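How do I get old smells out of plastic food containers?

Posted by Siva

I cook a big pot of something on my day off and live on leftovers until it runs out, so I go through a lot of plastic tubs. Lately every one of them smells like the onion curry I made back in October, even the ones that only ever held rice! I've tried dish soap, more dish soap, and leaving them in the sink overnight. The lids are the worst part. Any ideas before I throw the whole stack out?

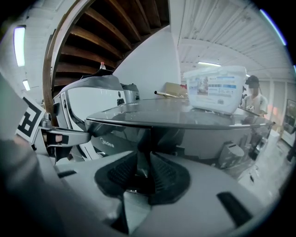
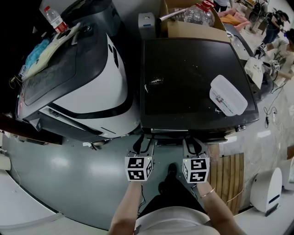 The container in the second picture is the lidded, cloudy-looking kind I mean.

Prodromos Kokkinos

Baking soda, but let it sit. I stir a big spoonful into warm water, fill the tub right to the brim and leave it on the counter for 6 hours. Then a normal wash and, if you have a sunny windowsill, let it dry there with the lid off. I had one set that stank of garlic for months — the kind of smell that gets into your morning fruit — and it took two rounds before I could put melon in it again.

For lids, check whether yours has a rubber ring that pops out. Mine did, and I'd owned the thing for 5 years without knowing. The gunk under there was pretty bad. A butter knife gets the ring out, just go slow so you don't nick it.

Also, stop stacking them with the lids snapped on. Whatever is left in there just stews in the cupboard. I keep my lids standing up in an old dish rack and it made a bigger difference than any of the soaking.

Wornevari

just buy glass lol

Bakalis

Glass is great until you're carrying lunch for the whole family up a hill. What works for me is crumpled newspaper: stuff it in the dry tub, put the lid on, leave it overnight, wash in the morning. My aunt does the same with her thermos. White vinegar is okay too, but then you've got vinegar smell for a day or so. If it's tomato stains you're after, none of this will touch those. I gave up and those tubs hold screws now.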